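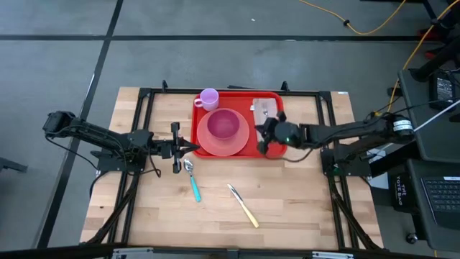 ## 4. Data collection and results

### 4.1 Task and set-up

The task is tray setting with two arms. Each episode uses tableware and cutlery placed on or near a red plastic tray, and the policy must bring every item to its assigned place. The arms are mounted on opposite sides of a wooden tabletop and share one workspace, so that either gripper can reach most of the tray. Items near the middle line may be taken by either arm, and we did not tell the operators which to use.

We collected 511 episodes by teleoperation. Of these, 83 were set aside for validation and the rest were used for training. Start positions were varied by hand between episodes. Cutlery was laid at a new angle each time - flat pieces such as knives and spoons proved far more sensitive to this than cups or bowls.

### 4.2 Policies compared

Three policies were trained on the same episodes. Stumo predicts single actions for each arm separately. Saber predicts chunks of 10 actions for both arms jointly. Rutura is Saber with an added loss term that penalises both grippers closing on the same item. All three take the same camera views and joint angles as input. Training settings follow Section 3 and were not tuned per policy.

### 4.3 Results

Each policy was run for 200 trials. Rutura completed the full task more often than Saber, and Saber more often than Stumo. Most of the gap between the first two came from items near the middle line, where Saber at times sent both arms to the same handle and then stalled. Failures on thin cutlery were common to all three. A typical failure was a grasp that closed slightly above the table and missed the handle.

**Figure 3.** Workspace with tray, tableware and both arms, seen from the side of the table.

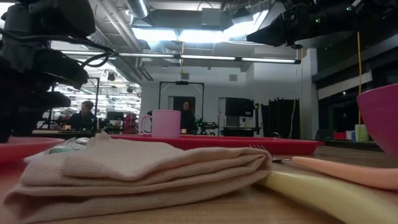 *Does the added loss term help when only one arm is needed?*

It makes little difference there. In trials where all items lay on one side, Rutura and Saber failed on the same kinds of item, and the term was close to zero for most of the episode.

### 4.4 Limits

Soft items were left out of the scoring, as we had no agreed measure for a well-placed cloth. Trials were scored by one person (G. Deák), so we cannot report agreement between scorers.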